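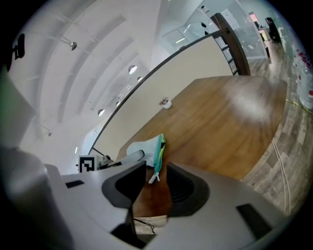 4.2 Self-reported packing time and the "organized traveler" effect

Much of the trade writing on luggage organizers repeats one claim: people who sort their belongings into small zippered pouches pack faster and forget less. We found little to support it. The figure most often quoted, a saving of 11 minutes per trip, goes back to a customer survey by the pouch seller Jistuvance, in which 300 buyers were asked to recall how long they took to pack before and after their purchase. There was no comparison group, and the respondents had all paid for the product they were asked to judge.

Our own diary sample (419 trips, all starting from Weren or Stotgate) gives a duller picture. Pouch users did report shorter packing times on the morning of departure. They also reported more time spent the evening before, which the Jistuvance questionnaire did not ask about. Once the two periods are added together, the gap is too small to separate from ordinary variation between households.

Figure 3. A soft zippered pouch, pale blue-gray with a teal-green zipper.

Forgotten items are harder to assess. The Ackah panel lists chargers and medicine as the things most often left at home, but it relies on travelers noticing the loss and writing it down. A person who keeps a fixed pouch for toiletries may simply notice sooner. We would hesitate to call that a benefit of the pouch, and the panel's authors are more confident on this point than their data allow.

There is also the matter of who buys these products. In the entry questionnaire, pouch owners were already more likely to keep a written packing list, and list keeping predicted fewer forgotten items whether or not a pouch was used. A trial that handed out pouches at random would settle the question better than another survey of 400 satisfied customers. We know of no such trial, and Section 5 treats the time-saving claim as unproven.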